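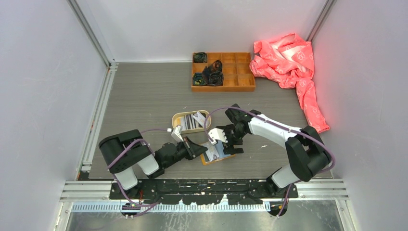 Drina : l'accord de transit sera-t-il signé un jour ?

Forum > International > Europe du Sud-Est
217 messages dans la discussion, page 2

Plundeck
27 mai 2021
Bon, je relance vu que le sujet dormait depuis avril. Nouveau report de la réunion sur les postes frontière de la Drina. Motif officiel : « questions techniques ». Ben voyons. Les deux délégations étaient à l'hôtel, salle réservée, et au final un communiqué de quatre lignes qui ne dit rien.
Pour moi c'est mort jusqu'aux élections. Personne ne va lâcher quoi que ce soit avant.

sultana_68
Pas d'accord. Un report c'est pas une rupture. Relis le communiqué, ils gardent le mot « calendrier ». En avril il y était plus.

Plundeck
Super, un mot. Pendant ce temps les camions attendent. Mon beau-frère est passé par là, 259 km de détour pour éviter la file. Et c'est lui qui paye le gazole.

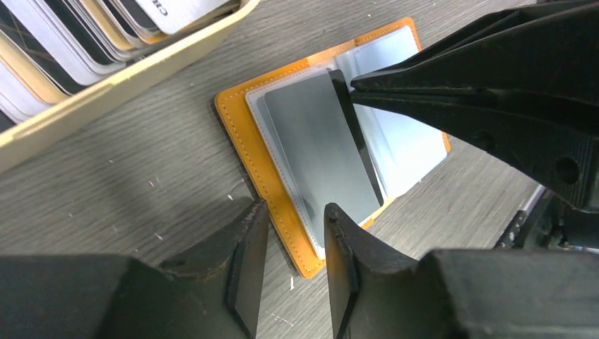
Et après on nous explique que la frontière est « fluide ». Faut le dire aux chauffeurs. La carte verte contrôlée deux fois, à l'aller comme au retour, par des gens qui sont à trois cents mètres les uns des autres et qui se parlent pas.

Illberg
Source pour les 259 km ? Parce que par le pont du sud c'est beaucoup moins.

Plundeck
Le pont du sud est fermé aux poids lourds. Depuis l'hiver. Suis un peu stp.

Illberg
Fermé la nuit. Pas pareil. Et la pétition pour le rouvrir 24h/24 en est à 1 281 signatures, autant dire rien pour une vallée pareille. Si c'était la catastrophe que tu décris les gens signeraient.

sultana_68
Les gens signent pas parce qu'ils y croient plus, nuance. Ma tante habite côté est, elle a voté à toutes les élections depuis trente ans, la prochaine elle reste chez elle. Et elle est pas la seule dans l'immeuble.
Sinon sur le fond, le vrai blocage c'est pas les douanes, c'est qui nomme le directeur du poste commun. Tout le reste est réglé ou presque.

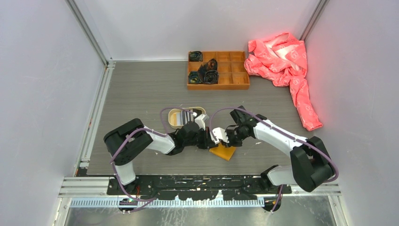 Casier en bois, côté droit vide

Plundeck
Mouais. « Presque réglé » ça fait trois ans que je le lis ici. Le directeur tournant, un an chacun, ils avaient dit oui tous les deux. Puis un ministre change et on repart de zéro.

Illberg
Le directeur tournant n'a jamais été accepté par écrit. Déclaration orale en conf de presse, c'est tout. J'avais mis le lien page 1, il marche plus par contre.

sultana_68
Il marche chez moi. Vide ton cache.
Et puis arrêtez de tout mettre sur le dos des ministres, les municipalités des deux rives bossent ensemble depuis longtemps, l'eau, le ramassage scolaire, les pompiers. Ça on en parle jamais dans les journeaux.

Plundeck
Ok pour les pompiers, je retire. Mais un camion de pompiers ça signe pas un traité.

Illberg
Prochaine date annoncée quelqu'un l'a ? Je trouve que « avant l'été », sans plus.

sultana_68
Pareil. Je remets ici dès que j'ai qqch.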